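Lollness Cell Guide
Reading time: 2 minutes

We use cookies to remember your language choice. Accept or manage settings.

Section 4. Preparing the bench for tool sorting

4.1 Scope

This section sets out the working rules for sorting hand tools with the Oltora arm and its two-finger gripper. It applies to every cell supplied under the Vilon programme and replaces the rules issued in April. Questions of interpretation shall be referred to Glenys Te Moana, cell safety lead.

4.2 Before the arm is enabled

1. Confirm that the stop button is within reach of the operator's chair and has been tested during the present shift.
2. Wipe the tabletop. Metal filings and grit must be removed.
3. Place the receiving trays and containers inside the marked work area. A tray that rocks when pressed at one corner must be replaced.
4. Lay out the tools singly. Spanners shall lie flat and shall not cross one another at the start of a run.
5. Open the gripper fully and check both fingers for loose screws or damage.

Note: Clear trays are permitted. Polished tools and clear plastic both reflect light, and the lamp should be moved until glare no longer hides the edge of the tray from the wrist camera.

4.3 During the run

6. Set the speed limit to 100 millimetres per second for the first pass. The limit may be raised only by a person named on the cell permit.
7. Keep hands outside the marked area while the arm is enabled, including when it is standing still.
8. If a tool is dropped, press stop, wait for the lamp to turn amber, and only then reach in.
9. Do not guide a tool into the tray by hand.

CAUTION: The fingers can close without a sound. An open gripper must be treated as a moving part.

CAUTION: Do not lift a tray while a tool is held above it.

4.4 Records

10. Enter each stop in the cell log with the time, the step reached and the name of the operator.
11. Where 2 stops occur in the same run for the same cause, the run shall be ended and the cause reported to Špela Tomić before work resumes.
12. Keep the log with the cell. Copies are sent to the Obradović office when the book is full.

The layout of tools and tray shall be checked again whenever the operator changes.
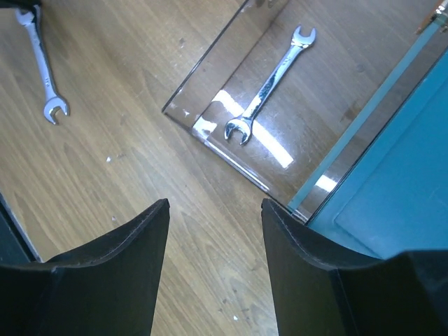
Contact the Lollness document desk | Copyright Lollness | Back to top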